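Speaker notes: small grants, long friendships
Gasville regional meetup for community charities, February 2021

Good morning, and thanks for logging on. (Wait for the late joiners. Check the mute button. Check it again.)

I run the grants side at Kumside, and if you haven't heard of us, don't worry, most people haven't. We're a small charity that gives money to even smaller charities. I've been asked to talk about mentoring, and I said yes right away because I love talking about it, and then I sat down to write this and found I had far too much to say. So I've cut it down to the bits I'd have wanted to hear when I was starting out.

First, a bit of history. Kumside began as a clothing appeal. People gave us bags of clothes, we sorted them, and we passed them on to families. The money side came later, when one of the groups we supplied asked if we could help with their van repair instead of sending more coats. We had a little in the bank, so we wrote them a check. That was our first grant, and there was no form for it at all. (Pause here — people usually laugh, and a few look horrified.)

We do have a form now. It's 2 pages. I fought hard for that! Every year someone suggests a third page and every year I ask which question they'd like to take out.
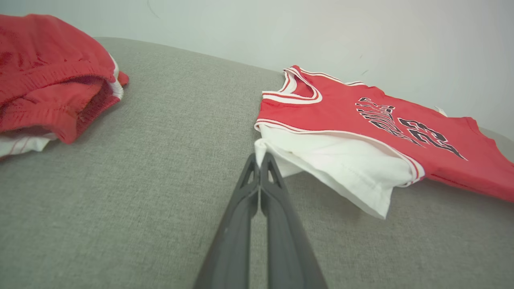
Okay, so mentoring. When we give a grant, we also offer the group a mentor for the year, somebody who has run a charity of about their size and come through the other side. Last year we had 35 pairs. Between them they logged 1,177 hours of calls, which I still find amazing, given that everyone was stuck at home and sick of screens by April.

What did they talk about? I'd have guessed fundraising. Mostly it was people. How do you tell a founder she needs a vacation? What do you do when your best helper and your bookkeeper can't be in the same room? One pair spent a whole month on how to run a board meeting that ends on time (I've asked for their notes, I need them).

(Next part is the Nurmi story. Keep it short, I always run over on this one.)

Nurmi is a youth project on the north side of town. They came to us wanting money for a summer program. Their mentor read the application and asked who was going to open the building in the mornings. It was one person, every day, for the entire summer. So they went away and changed the plan: fewer weeks, two key holders, and a proper day off for each of them. The grant ended up smaller than the one they'd first asked for. They've kept both of those key holders, and I'm prouder of that than of most of the big checks.

Now the one that went badly, and I do want to tell you this part. We paired Rorov, a food project, with a mentor who was very experienced and very busy. Calls got moved, then moved again, and by fall they'd spoken twice. Rorov were too polite to complain. I only found out when I rang about something else entirely. That's on me — I'd set up the pair and walked away.

These days I call both sides after the first month, separately, and I ask the same thing: when's your next call? If there isn't a date in the calendar, I stay on the line while they pick one. It's a bit bossy and it works pretty well.

(If time is short, skip to the last bit.)

A word on money, as I know someone will ask. Our mentors aren't paid, but we cover their phone bills and any travel, and we pay within the week. Please do this if you can. A lot of good people can't afford to wait two months for a bus fare.

And if you'd like to try mentoring in your own group, start with one pair. Pick two people who already get along, give them a year, and have them tell you what they'd change before you set up any more.

Our form is in the chat, so feel free to copy it. I'll take questions now, and I've left plenty of time for them.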